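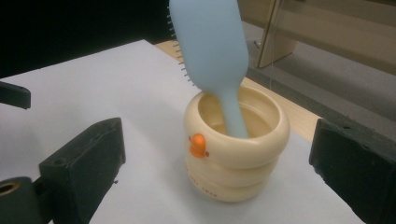
Washrooms and grooming corners: progress to the end of January

Work on the four shared washrooms at Femlow House is on course. Three have been cleared and refitted. The fourth, on the Dastley Road side, is waiting for a new basin and should be ready for residents by the middle of next month.

The main change since the last report is how small personal items are kept. Residents told us that brushes and combs ended up in drawers with everything else, or on the edge of the basin. Each person now has a cup for their own brush, kept on the shelf or table nearest the mirror. The cups do not match. We let people choose, and the duck with the orange beak and the ringed sides was asked for more than any other. A hairbrush stands in it handle down, at a slight lean, with the head clear of the rim so that it is easy to see whose is whose. The light blue brushes have been given out in the first two washrooms only.

Simão Coelho has run the morning grooming sessions since the autumn. He reports that six residents who used to wait for help now fetch their brush themselves. Two others still prefer a member of staff to do it and we have not pressed them. One resident found the cups childish and has a plain tumbler.

Spending

The grant for this stage was £3,772. We have spent £1,119 on shelving, mirrors and fitting, and £69 on cups and brushes. About £2,000 is set aside for the basin and plumbing in the fourth washroom, following a quote from Mosquera. The remainder is held for repainting. The Graltier shelves came in under the price we gave you in the application – the saving has been moved to the paint line.

Problems

The first set of shelves was put up too high for anyone sitting down and had to be moved. This cost half a day and left holes that still need filling. Cups also have to be rinsed out, as hair and dust collect in the bottom, and this has been added to the evening cleaning sheet.

Next steps

Fit the basin and reopen the fourth washroom.
Fill and repaint the wall behind the old shelf line.
Give out brushes in the remaining two washrooms.
Ask residents again what they think of the arrangement, including those who said little the first time.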